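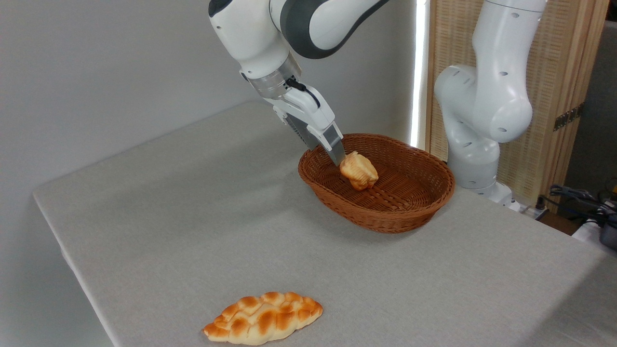 A small roll in the serving basket, with a braided loaf on the table in front.

Progress report to the Sarthorpe Fund
Project: Bread Table at the Lideck Community House
Prepared by: Houda Tawfik
Date: 11/02/2022

Dear colleagues,

With this report I want to inform you about the work on the bread table from August until now. The grant has 698 dollars for baskets, table cloths and flour, and we have spent most of it.

Baskets and cloths. We bought oval woven baskets in reddish brown from the shop Stoyanova. They have a thick rim, so people can carry them easily between the tables. The first baskets we ordered were too deep and the small rolls were hard to reach, so we sent them back. The shop took 2 weeks to refund us. For the tables we chose light gray cloth. I wanted white at first, but gray hides the flour better and the crust looks nice on it.

Bread. The Oltov bakery gives us small rolls and braided loaves for each breakfast. The rolls go in the baskets. The braided loaf is too long to share a basket with them, and we put it directly on the cloth until it is sliced. Some guests asked for a board under it. I agree with them, and I would like to buy four boards from the money that remains.

Guests. At the last breakfast we had 70 people, which is more than the room is used to. The bread was enough, the butter was not.

Still open. The washing of the cloths is more expensive than I planned. I am asking the laundry for a monthly price and will send you the new number when I have it. Please tell me also if the receipts for the baskets can be sent as copies, as the shop gave us only one original.

With kind regards,
Houda Tawfik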